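Cracker

A cracker is a flat, dry baked biscuit made from flour, water and usually fat and salt. The dough is rolled into thin sheets, cut, and pricked with small holes, a step known as docking, which lets steam escape and limits blistering. Soda crackers are raised with yeast and bicarbonate; water biscuits use no raising agent. Low moisture gives a long shelf life, provided the pack remains sealed.

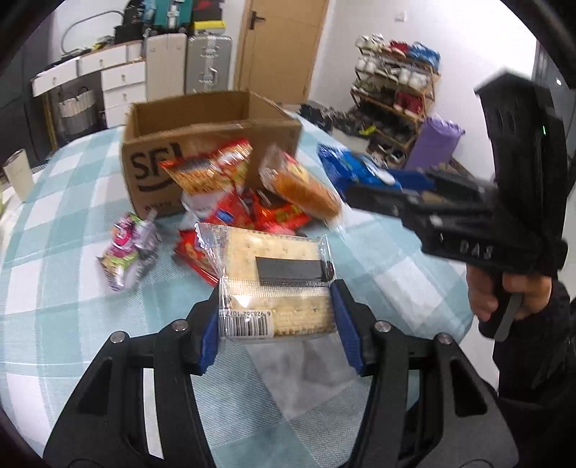 Square crackers in a transparent plastic packet

Crackers are commonly eaten with cheese, soup or spreads.

See also: Crispbread, Hardtack, Matzo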